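3.2 Where things hang

I'll admit that when Ingvar Hjaltadóttir and I started on the Kekard building, I had no plan to write about walls. We were meant to be looking at desks: who clears them, who doesn't, and what gets shoved to the back when a visitor is due. Desks are where the earlier work on office clutter has mostly gone (my own included), and I had a nice long coding sheet ready for them. But walk round any shared workroom for an afternoon and you start noticing how much of the stuff people reach for isn't on the furniture at all. It's stuck up, hooked up, taped up or dangling, and it has usually been there far longer than anything on the tabletops.

So we widened things a bit. Over twelve visits, all in September, we wrote down every object that was fixed to or hung from a wall and that hadn't come with the building. That gave us 1726 entries across the two sites, Kekard and Skilard, and I should say straight away that a good many of them are bits of tape. We argued about the tape for ages! Ingvar wanted to leave it out unless it was holding something, and I wanted it in, as old tape is often the only trace that a spot was once in use. We kept it in. A clear patch with nothing under it went down as "tape, not holding", and those patches turned out to be handy later on when we tried to work out which bits of wall people come back to.

The group I've ended up fondest of is the one we call borrowed hangers. These are hooks and stickers of the friendly household sort, the kind you'd expect by a bathroom mirror or in a child's bedroom, doing a job in a room full of work kit. Figure 4 has my favourite, a pink fish on a blue square with a metal hook through its middle. What hangs from it is a power strip, held upright by the little white tab at its top end, with its cable drooping down towards the table.

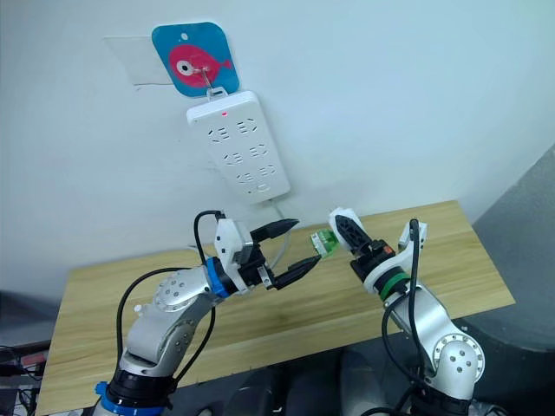 Figure 4. Power strip hung from a fish sticker hook above a light wooden table. A clear rectangular sheet stuck to the wall is faintly visible to the left of the sticker.

3.3 Why not just leave it on the table?

This was the question I kept putting to people, and I got some lovely grumpy answers. The usual one was room. A power strip is long, it's an awkward shape, and once plugs go in it takes up far more of a tabletop than you'd think (several people held their hands apart to show me, like anglers). Hang it up and you get that strip of table back. Preben Brøndum, who has run workrooms for most of his career, put it more bluntly in his interview: "If it's on the table it's in the way, and if it's on the floor I'm on my knees."

Reach came next. In the height notes we made for Skilard, hung power strips nearly always sat between the tabletop and the shoulder of a standing adult, so you can get at the sockets and the switch without bending. People also liked being able to see the indicator light. In Figure 4 it's the small red dot near the top of the strip, and with the strip hanging like that it's facing out into the room. One person told us she checks hers from the door on her way home, coat already on.

Then there's the matter of the hook itself, and I find this bit more interesting than I probably should. Both sites had proper brackets in the stores cupboard. We looked! Yet the people who had put up borrowed hangers mostly said they'd never thought of going to the cupboard, and had used whatever was in a drawer or a coat pocket. Asking for a bracket meant asking for a drill, and asking for a drill meant a form. A sticker takes no form at all. Morrison's idea of the "near fix" (the first thing to hand that will do, kept for years) fits this very well, though Morrison was writing about kitchens.

I don't want to make too much of the fish. We didn't weigh anything or test how well any hanger held, and our notes say nothing on how long a given hook had been up unless somebody could tell us. The Teslow checklist, which we used for the safety side, treats hung power strips as a separate heading, and I come back to those entries in Section 5.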